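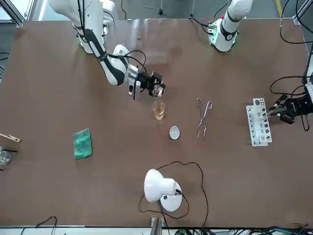 **Figure 2.** Small beaker tilted over a larger beaker holding a pale amber liquid.

### 2.3 Steeping and taste panels

Leaves were bought from two growers, Garketti and Indano, and stored in sealed tins until use. Both lots were picked in November. Each batch was steeped for 5 minutes in water from the Zular town supply, then strained and left to cool to room temperature. We did not adjust the water for hardness, although Opoku found that hard water dulls the flavor of lightly dried leaves and makes the tea look darker than it tastes.

The panel had 25 members, all of them regular tea drinkers. They scored each cup for bitterness, smell and aftertaste on a scale of one to seven. Cups were served in random order with plain crackers in between.

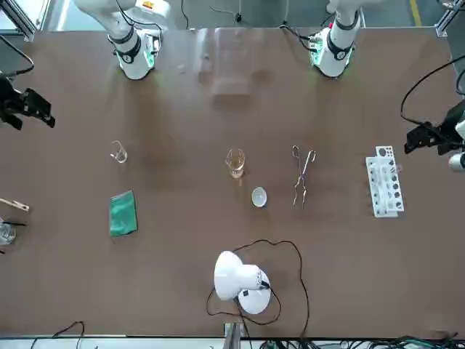
Scores for bitterness differed more between panel members than between growers. Members who took sugar at home gave higher bitterness scores to both teas, and their scores for smell were close to those of the rest of the panel. We therefore report bitterness separately for the two groups in Section 3. Aftertaste scores were left out for seven cups where the score sheet was not filled in. The Le Roux method was used to compare the remaining scores.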